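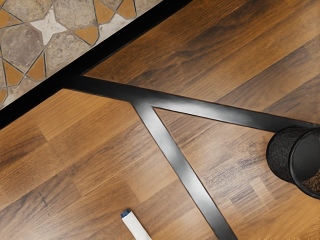
OK so I've been trying to learn my grandmother's bread for most of a year and I finally have enough to say that it deserves a thread. Get a snack.

Background: my grandmother (Tannous side, if any cousins are reading, hi) baked flatbread every week of her adult life and never wrote down one thing. Ask her how much flour and she'd say "until it's right." Ask her how long to knead and she'd say "until it's right." You see my problem.

She passed a while back. What we have left is a dented bowl, a cassette of her yelling at my uncle while baking, and one index card that says 544 in blue pen. No unit. No word next to it. Just 544.

My mother says it's a phone extension. My aunt says it's grams of flour. My uncle says it was the price of a coat. I decided to believe my aunt because I wanted to bake something and I can't bake a coat.

So, attempt one. 544 grams of flour, water until it looked like a dough, salt, yeast. I used the cheap all-purpose from the corner store in Etthorpe. It came out like a roof shingle. My neighbor was very nice about it and gave half of hers to the birds while I was still standing there.

Attempt two I added more water. Way too much. I was scraping dough off my elbows at eleven at night. I don't want to talk about attempt two.

Around attempt four I called Nizar Darwish, who ran the bakery where my mom worked in high school and who is now very retired and very bored. Best phone call I've had in ages. He picked up and before I got past hello he wanted to know what flour I was using. I told him. Long silence.

He said the old ladies all mixed theirs. Part bread flour, part whole wheat, and whatever they could get. Then he said to quit adding yeast by the packet, use way less, and leave the dough alone overnight in the fridge. "You are in a hurry and it can taste that." Sir!! I just met you!!

But he was right, ugh. The next batch had actual flavor. Kind of nutty, a little sour. I stood at the counter eating it with nothing on it like a raccoon.

Where I'm at now, for the people already asking:
544 g flour total, a bit more than half of it bread flour
one spoon of salt, the regular kind of spoon you eat cereal with
a small pinch of yeast
a glug of olive oil
water, and I'm sorry, but until it's right

OK fine I measured the water once for you. It was a little over a cup and a half and then I wet my hands a bunch of times while kneading so who even knows.

Knead it till it stops fighting you. For me that's most of a podcast episode. Then cover it, fridge, go to bed. Next day take it out early enough that it isn't stone cold when you shape it. I skipped that once and the dough snapped back like a rubber band every time I tried to stretch it.

I cut it into 7 pieces. My aunt says Grandma made 6 and they were bigger and I'm being stingy. My aunt can come over and lift the pan then.

Now the pan. I went through a whole phase. I bought a pizza stone, it cracked. I tried a baking sheet upside down on the top rack, pretty good! I ended up with a cast iron griddle from a secondhand place, the brand is Gerkano, never heard of it, it weighs as much as a toddler and I love it more than most of my furniture.

Get it really hot. Hotter than you're comfortable with. Open a window, then put the bread on dry, no oil. You'll get bubbles, then a big puff if you're lucky, then flip. The second side goes fast so don't wander off and look at your phone (me, constantly).

Then straight into a clean towel and fold the towel over. I used to skip the towel because I figured it was a grandma thing for no reason. The towel is what keeps it soft. I ate crackers for three weeks because I was too proud for a towel.

Somebody's going to ask about the puff so let me get ahead of it. Mine puff maybe half the time. It got better when I rolled them more evenly and stopped poking them. I still poke them. It's very hard to watch a bubble and not poke it.

Back to the cassette, because I know some of you are here for the cassette. My cousin got it transferred at a place called Miven and sent me the file in November. It's most of an hour. A lot of it is a radio in the background and my uncle, who was maybe nine, asking if it's ready.

She's telling him no over and over. No, it's resting. No, wash your hands. No, that one's for your father. And you can hear her slapping the dough back and forth between her palms the whole time, very fast, she never once stops to talk.

I tried slapping it along with the tape. Lost one on the floor, lost one behind the stove. The third one stayed round! It was ugly but it was round. I called my mom and played it for her and held the phone up to the griddle so she could hear the sizzle too and then we both got kind of quiet.

Mom wanted to know what I was putting on it. Olive oil and za'atar, obviously, and she told me I wasn't using enough za'atar, without being able to see it.

Update since I started typing this: my aunt has read the thread. She says the oil goes in before the water. She says she told me this. She did not tell me this.

Also the thread where I asked about flour last time got 107 replies and at least a third of them were people's own grandmothers and their bread, and I read every single one. The person whose grandma baked hers on the side of a hot oil drum, please write that down somewhere. I think about her a lot.

And if anyone's family has a card with a random number on it, send me a picture. My uncle is still sticking with the coat.

Dough's in the fridge for tomorrow. I put the oil in before the water. Will report back.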